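Nasow Brunisel tidying package: long-term review

Reviewed by Noel Cabanatuan
13 January 2018

I have been running the Brunisel package since November, mostly on cushions. It is a set of household routines for a two-armed robot, sold by Nasow, and the cushion routine is the one they push hardest. You tell it which sofa and which cushions, and it picks them up and sets them back against the backrest. I also tried the towel and laundry routines, but those will have to wait for a separate piece. The cushions gave me enough trouble.

Setting up took an afternoon. The manual is fine until the page on calibrating the wrists, where two steps are in the wrong order. If you follow it as printed the right hand closes a little late. Do the wrist step before the finger step and it comes out level.

When it works, it works well. Firm cushions with a clear edge are the easiest for it. It takes them by the sides or the lower corners, lifts, and puts them down again without scraping the seat. I had expected marks on the leather and there were none.

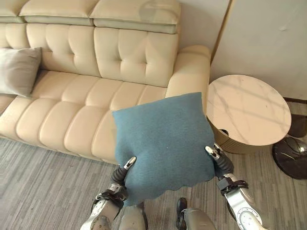
The trouble starts with softer fillings. Out of 313 pick-ups logged, 51 ended with the cushion being dropped, and almost all of those were the pale one with the loose filling. The fingers close until they feel a certain resistance, and a soft cushion gives that resistance and then goes on squashing. The grip that was good enough at the start of the lift is too weak by the end of it.

A dropped cushion is a nuisance and no more than that. What bothers me is what the software did next. In 14 of those cases it recorded the job as finished. The cushion was on the carpet, the screen had a green tick, and the arms carried on through the placing movement with nothing in them. On two evenings I walked in at that point and had to step back, as the arms swing out nearly 70 centimetres when they return to rest, and the robot had already switched off its slow mode for the "empty" part of the routine.

I wrote all this up on the Nurkano users' board and asked whether it was only mine.
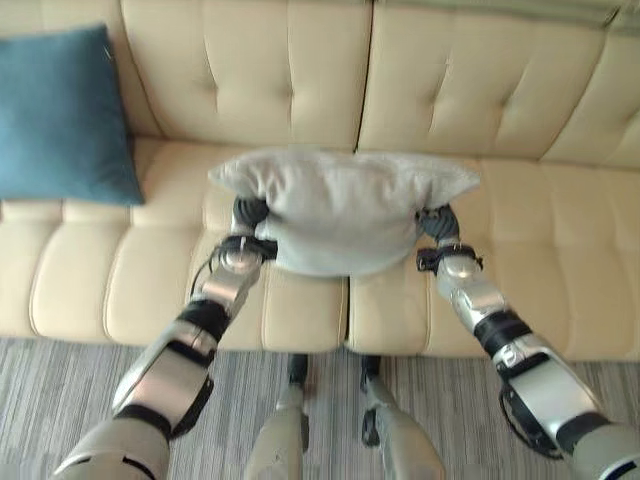

Janelle Galang replied that hers does the same, and that raising the grip setting only moves the problem. On the highest setting she had fewer drops but a seam went on one of her own cushions. Her view is that the check is in the wrong place: the software looks at the fingers once, just after they close, and never looks again. She has taken to running the routine one cushion at a time, with the confirm prompt switched on between each.

I tried her method for a week and it does help. The confirm prompt is under Ocampo mode in the menus, a name that means nothing to me and is not explained in the manual. It makes the whole thing slow. You have to stand there and press a button, and by then you could have done the sofa yourself.
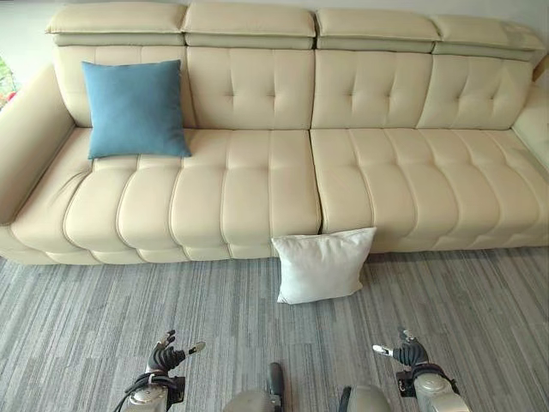 Nasow support answered after nine days. They accepted that the finished report is a fault and said an update will add a second grip check during the lift. No date was given. They were less clear about slow mode. I asked for it to stay on for the whole routine by default and was told this was "a matter of preference". I disagree. If the machine can be wrong about what it is holding, it should not speed up on the strength of it.

The stop button has worked every time I have pressed it, and I have pressed it often. Keep it on you and not on the shelf. Keep children and pets out of the room while it runs.

Good points: gentle on leather, decent log, reliable stop.
Bad points: drops soft cushions, reports drops as finished, speeds up when it thinks its hands are empty, manual error on calibration.

Two stars out of five. I will run the same cushions again when the update arrives and add the results to this page.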